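Skip to content
Search this site Search Go
Last updated: October
Reading time: 3 minutes

Packing a Drink into a Soft Bag: Collecting Demonstrations for a Learned Policy
Student project report, Trengate

1. What I wanted to do

My project is one part of the larger Statia work, in which a robot learns to pack small shopping. The robot learns from examples made by a person, so before any training there must be good examples. My task was to collect them and to write down which ones are useful. I did not train the final model myself. Kwak is the name of our training program, and I mention it only where it changed my way of collecting.

The job sounds simple. A drink carton is in a white tray, a fabric bag is beside the tray, and the carton must go into the bag. I planned 90 demonstrations, all with hand-held grippers, each gripper with its own camera.

2. The bag is the difficult part

I first believed that the carton would need most of my attention. After one afternoon I changed my mind. A carton has the same shape every time, but a thin bag has a new shape whenever it is put down.
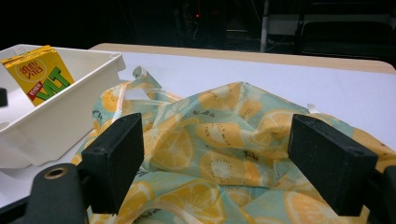
For this reason I made a rule for the start of each demonstration. I drop the bag from a low height and do not arrange it afterwards. In the first group I had always smoothed it with my palm, and my supervisor at Ikport noticed that all the starting positions looked alike. A policy trained on such data would only know a tidy bag. I repeated that group from the beginning.

Opening the bag needs both grippers. One holds the fabric down and the other searches for an edge. I had a habit of pulling too quickly, and then the fabric slipped out and I had to begin the grasp again. I kept some of these second attempts, as the robot will also need to recover from a slip.

3. Speed of the hand

The cameras on the grippers move together with my hands, so any fast movement spoils the picture. I checked the recordings each evening and marked the parts where the printed text on the carton could not be read.

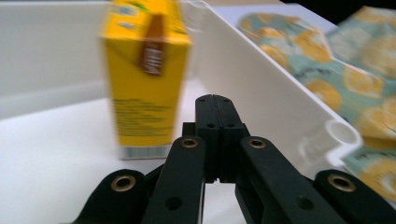 Figure 2. View from the gripper camera with the fingertips close together. The carton is strongly blurred.

I removed a demonstration when the blur continued during the whole approach to the carton. A short blur between two slow movements was allowed. In total I removed 36 of the 90 planned demonstrations and recorded them again at a slower speed. It was tiring, but the second versions were also more regular in length, and this helped when I cut them into steps.

4. Two kinds of view

The gripper cameras see the fingertips very well, but they do not show where the other hand is. Therefore I compared them with the view from head height, where the tray, the cloth and both grippers can be seen together.

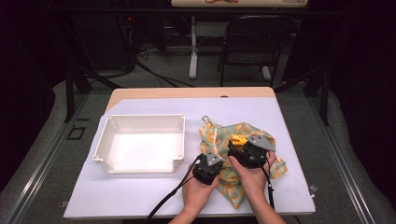
Mi-kyung Sun

From this view I could find mistakes that I did not feel while working. Sometimes my two hands pressed on the same fold and worked against each other. I also learned to watch the cables, which can pull on the wrist if I turn too far.

Matching the recordings in time took longer than I expected. I began every demonstration by closing both grippers 2 times, and I used this as a mark. When I forgot it, I had to match by eye, and I do not fully trust those files. They are kept in a separate folder with a note.

5. What remains

The plan for the next student is 200 demonstrations, with at least one more type of bag and a change of table height. I recommend to write the notes directly after each demonstration. My notes from the first week were written at the end of the day, and several of them say only "bag problem", which is not enough to decide anything later.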